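Why Do Wet Plates Dry Faster in August?

I have a chore at my house, and I bet you have it too. I dry the dishes. Well, sort of. Mostly I put them in the rack and hope the air does it for me. And one summer I noticed something weird - on some days the air was a great helper, and on other days it was terrible at its job. Same rack, same plates, same kitchen. So where does the water go, and why is it sometimes so slow about it?

Let's start small. Really small. Water is made of tiny bits called molecules, and they never sit still. They bump and jiggle and slide past each other all day long. Some move slowly and some zip along like kids at recess. Every now and then a fast one near the top of a puddle gets going so quickly that it breaks away from its neighbors and flies off into the air. Then another one goes, and another. That's evaporation! Water that floats around in the air like this is called water vapor, and you can't see it at all.

Now, what makes it go faster? Heat is a big one. Warm water has more speedy molecules in it, so more of them get away. I tried this with two spoonfuls of water on two plates, one in the sunny window and one in the pantry, and the window won by a mile.

Spreading out helps too. Molecules can only escape from the surface, so a wide, thin puddle has lots of places to leave from. A flat plate is great for this kind of test. A tall skinny glass is not (I waited 4 days for mine and then my brother drank it).
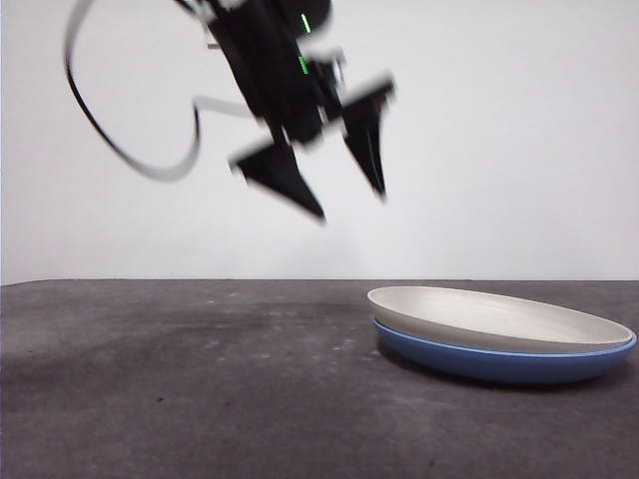
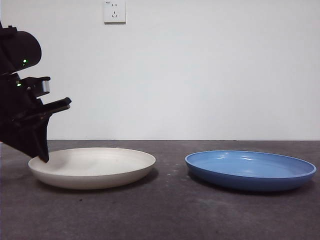
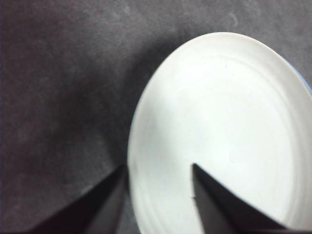
Then there's moving air. When water vapor leaves a puddle, it hangs around just above it, and some of it falls right back in. A breeze sweeps that damp air away and brings in drier air. It's the same reason you blow on your hands after washing them, or flap them around and get your sister wet.

The last one is the sneaky one, and it was the answer to my dish rack mystery. It's called humidity, and it means how much water vapor is already in the air. My grandma lives in Bumton, right by the lake, and in August the air there feels like soup. Her towels hang on the line all afternoon and they're still damp at supper! My aunt lives up in Tilavero, where it's dry and windy, and her towels get crunchy before lunch. When the air is already carrying a lot of vapor, plenty of it goes back into the wet towel, so drying takes ages.

Want to try it yourself? You need 2 plates that are the same size, a teaspoon, some water and a clock. Put one teaspoon of water in the middle of each plate. Leave one alone and fan the other one with a piece of cardboard. Check them every few minutes and write down what you see. My fanned plate was dry in 27 minutes and the other one took 51. Yours will be different, and my arm would like you to know that you can take turns.

If you want to keep going, try salty water next and leave it overnight. Look closely in the morning, and run a finger over the plate to feel what got left behind.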